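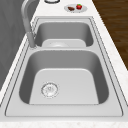 Page 2 of 21

benito_requena
Thank you for the replies on page one. My question is still the same: is it right to wash dishes under running water, or to fill the basin? We moved to Fekdale in June and here the water is metered. The first bill was 57.

cuesta21
Fill the large basin, rinse in the small one. My mother did it so all her life.

Tuteck_fan
I disagree. After five plates the water is soup. I open the tap only for rinsing and my bill is lower than yours.

benito_requena
Lower by how much? And for how many persons? We are four.

Tuteck_fan
Two persons, so okay, it is not a fair comparison.

marlow_h
You can do both. Scrape the plates well, wash glasses first, pans last - and change the water one time in the middle. Greasy pans I wipe with old newspaper before.

cuesta21
Newspaper leaves ink on my hands. But the order is correct, glasses first.

benito_requena
I will try the two basins until the next bill and write the number here. Does somebody know if Clitutance soap needs hot water?

marlow_h
Warm is enough for me.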